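Still Doing My Own Dishes

My brother-in-law has decided he is not going to learn to fold a fitted sheet, on the grounds that a machine will be doing it before he gets good at it. He is 46 and has been using this argument in one form or another since the bread maker.

So I have been reading up on household robots, partly out of spite and partly because our dishwasher died in March and I've had a lot of evenings at the sink to think about it. The dishwasher was a Brunitz. The repair quote was 556 dollars, and the man who gave it to me couldn't say when the part would come. I decided I could wash a few plates by hand while I waited for the future.

What I found is that the future spends a lot of its time in pretend rooms. Before anybody lets an arm near real crockery, they build the place in a computer and let it practice there. Mugs cost nothing and the floor never needs mopping. My kitchen has neither of these features.

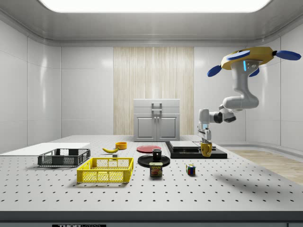 One yellow mug, airborne. No dishes were harmed, though there were several nearby.

I will admit I found this more impressive than I wanted to. Picking up a mug is the sort of thing you stop noticing you can do at the age of three. Then you try to write down how you do it and you get stuck at "well, you sort of just grab it." Where do the fingers go? How hard do you squeeze? What if the handle is facing the wall? I tried to write it out one night and gave up after 2 pages, neither of which would have gotten a mug off the counter.

I wrote to Gangadharan Reddy, who I used to share an office with and who now works on this kind of thing at Trorkness. I asked him when I could have one. He wrote back a long, kind email that contained the word "eventually" more often than I liked. Lifting the mug is the part people film, he said. Putting it down where you meant to, next to the other stuff, without knocking the other stuff over, is where the weeks go. Then you move the mug six inches and find out what the robot really learned.

And that's one mug. A chore is a pile of things that have nothing in common except that they're in the way.
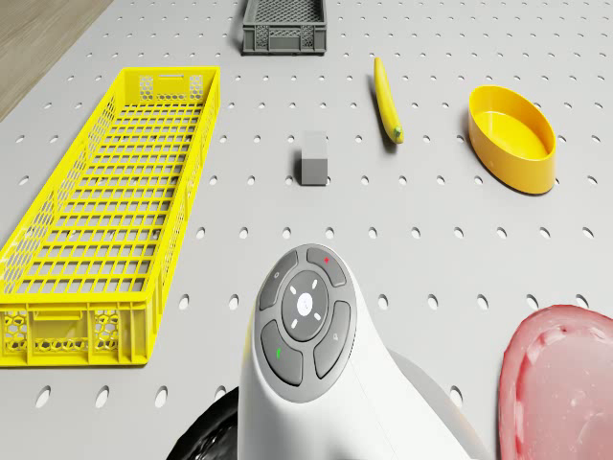
What counts as tidy?

Suppose you tell a machine to clear that lot up. The banana goes in the bowl, I'd say. My wife would say the banana goes nowhere near the bowl, it'll turn everything else brown. The crate is for putting things in, unless the crate is itself one of the things to be put away. I have no opinion on the gray cube. Every house has a gray cube, some object that has lived on the counter for years and can't be thrown out because it might belong to something.

People settle this by arguing. My wife and I have been settling the question of the colander since 2009. I asked Gangadharan how a robot would handle it and he said somebody would have to decide and tell it, and I said good luck with that.

The shop-floor people have it easier. Hjalti Ragnarsson, an old neighbor, runs the packing line at Dirwood, and he has had arms on it for years. They're bolted down, and the boxes come in one size at one height. He told me the line once stopped for 118 minutes over a strip of tape hanging off a carton. A person would have flicked it off without breaking stride. He likes the arms fine. He just doesn't ask them for anything unusual. 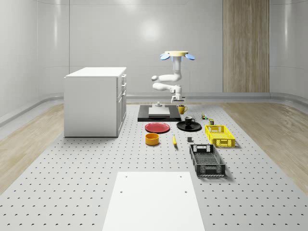 A kitchen is nothing but unusual. Ours has a drawer you have to lift slightly to the left, and a cupboard door that opens into the other cupboard door. The dog sleeps exactly where you'd want to stand at the sink. I know all this with my hips and elbows and couldn't explain it to a house guest, let alone to something that needs it in numbers.

Do I think it'll happen? Probably, yes. I think I'll see a machine that can load a dishwasher, slowly, while I stand behind it wanting to rearrange the bowls. Whether I'll see one that does the whole kitchen after a Sunday roast, with the gravy pan and the good glasses, I'm less sure.

In the meantime I bought a drying rack. It's an Egilsson, it folds flat, and it's the most advanced thing on our counter. My brother-in-law came over last week and watched me use it, and then I handed him a towel.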